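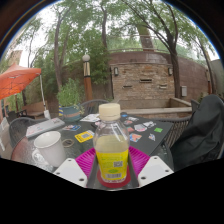 26. April
von der Werkbank-Außenstelle
Lesezeit: 2 Minuten

Heute also Greifervergleich an der frischen Luft, weil im Labor wieder gestrichen wird. Der Wavitz gegen den Tramalness, beide von Hand geführt, beide mit frisch geladenem Akku, ich mit kaltem Kaffee.

Der Wavitz hat die Flasche fünfmal gehoben und zweimal fallen lassen. Laut Datenblatt hält er 2000 Zyklen ohne Nachjustieren. Ich habe nach etwa 30 nachjustiert und mich dabei sehr erwachsen gefühlt. Die Finger stehen einfach zu weit auseinander, und wer das Spiel im Gelenk wegdreht, bekommt dafür ein Knarzen wie von einer alten Gartentür.

Der Tramalness greift weicher, fast höflich. Bei Flaschen ist das angenehm, bei Gummibändern und Karten eine Katastrophe - er streichelt sie, bis sie wegrutschen. Den Controller von Hetitz musste ich dreimal neu starten, danach blinkte er grün und tat nichts. Auch eine Haltung.

Für den Bericht an Durán brauche ich bis Monatsende eine Empfehlung. Im Oktober hätte ich noch ohne Zögern Wavitz geschrieben. Jetzt tendiere ich zum Tramalness mit härteren Fingerspitzen, falls die jemals lieferbar sind.

Morgen noch einmal mit voller Flasche. Ersatzschrauben einpacken, M3, und diesmal auch den passenden Schlüssel.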